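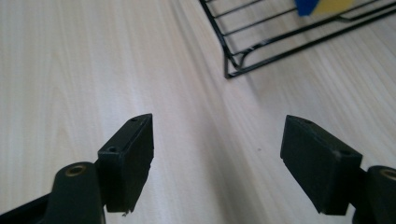 Tabletop with pale finish and fine gray grain, Briritz workroom.

Progress report to the Arance Fund: parish register transcription, June

Work completed
Transcription of the Văduva baptism registers is complete through volume 6. Volume 7 has been foliated and is in the queue. Lenuța Avram has checked 300 entries against the originals and found errors in 69, mostly surnames where the clerk used two spellings on the same page. All have been corrected in the master file, and the variant forms are kept in a separate column.

Delays
The marriage register is behind schedule. Its binding is too tight to open flat, and several entries run into the gutter. Tudor Anghel has asked the conservator for a quote to release the first gathering – work on the remaining leaves continues in the meantime.

Spending
Costs are within the approved budget. The travel line is underspent, as Ysaline Courtois combined two archive visits into one. We request permission to move the balance to conservation.

Next period
Transcribe volume 7. Begin the place-name index, using the Wundeck gazetteer for standard forms. Tatu Tanui will send the revised date-entry rules to all transcribers before indexing starts.

Submitted by Uthai Kaewsai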